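Home | Unit Outline | Lecture Notes | Lab Sheets | Assessment | Contact

Introduction to Robotic Manipulation
Week 6 Handout: Reaching and Grasping on a Cluttered Table
Coordinator: Magnus Cairns
Laboratory supervisor: Milovan Kelmendi
Issued April 19, 2021

1. Purpose of this handout

This handout accompanies the sixth lecture and the second assessed laboratory exercise. Students are expected to have read it in full before attending their session. The lecture covered how an arm plans a path to an object when other objects stand close by. The laboratory exercise asks each pair to put that material into practice on a table laid with ordinary household items.

The exercise is worth 49 marks. It is completed in pairs, although each student must submit a separate written report. Pairs formed for the Kovar exercise in Week 3 should remain together unless the coordinator has approved a change.

2. The objects

Household objects are used throughout this unit in place of machined test blocks. They vary in weight, stiffness and surface, and several of them are difficult for a depth sensor to measure. Clear plastic is the most common source of trouble. Light passes through it, so the sensor often records the wall behind, and the object may be missing from the depth map altogether.

A mug presents a different problem. Its body is simple to model as a cylinder, but the handle changes the set of grasps that are available. A patterned glaze can assist the vision software by giving it more features to match, while a glossy tabletop may produce a reflection that is mistaken for part of the object.
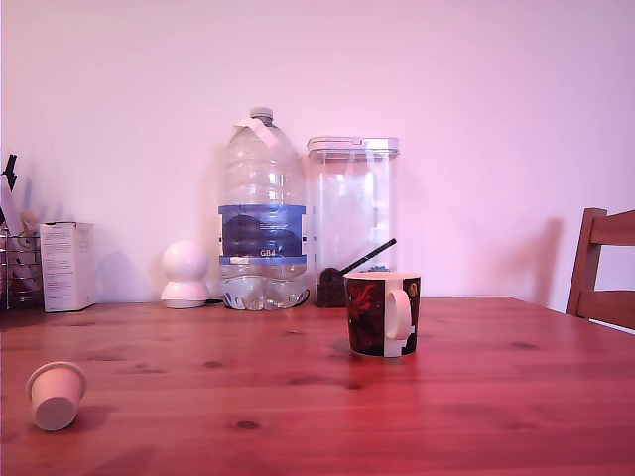
Must every object on the table be included in the collision model?
All objects within reach of the arm must be included, even those the pair does not intend to grasp. An object may be entered as a simple box or cylinder, provided the shape fully encloses it. Cables should be entered as a keep-out zone along the table surface.

3. Planning the approach

Recall from the lecture that a reach is divided into a transit phase and an approach phase. In transit, the arm travels through free space to a pre-grasp point. In the approach, it moves slowly and in a straight line from that point to the grasp itself. The two phases use separate speed limits, which are set in the Clastemberg planner before each run.

The pre-grasp point should be placed so that the fingers are already open and aligned before they come near the object. Students often choose a point that is too close. The planner will then return a path that is valid on paper but leaves very little room for error in the camera calibration. A mark is deducted where the chosen distance isn't justified in the report.

Consider the case of a mug standing forward of a tall bottle and a storage container. A reach across the open part of the table is generally preferred to one from above and behind, as the taller objects restrict the movement of the wrist. The direction of the handle must also be taken into account. If the handle lies in the path of the closing fingers, the pair should either rotate the grasp or select a grasp at the rim.

The side view of a reach should be checked for three things: the clearance between the arm and the tabletop, the height of the fingertips in relation to the object, and the position of the wrist relative to anything standing at the back of the table. 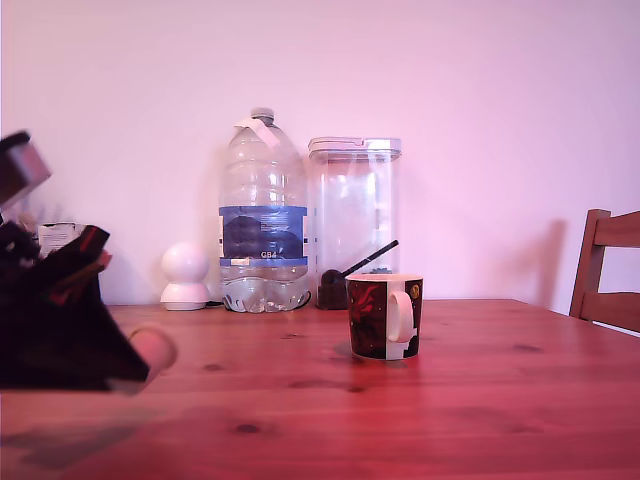

4. Laboratory procedure

Step 1. Start the Jetero controller and confirm that the emergency stop is working. The supervisor must sign the lab sheet before any motion is commanded.

Step 2. Load your collision model and compare it with the table. Correct any object whose position does not agree.

Step 3. Set the transit time to no less than 2000 milliseconds and the approach time to no less than 600 milliseconds.

Step 4. Run the reach in simulation. Proceed to the arm only when the simulated path is free of collisions.

Step 5. Run the reach on the arm with one partner at the emergency stop at all times. Save the log file after each attempt, including attempts that fail.

5. Report

The report should state the grasp chosen, the reasons for it, and the results of each attempt. Failed attempts do not lose marks if they are properly explained - a clear account of a failure is often more useful than a short account of a success. Submit the report and log files through the Mac an tSaoi portal. Late work is handled under the policy in the unit outline.

Shares: 94 | Comments: 0

Contact the unit office | Copyright 2021 | Back to top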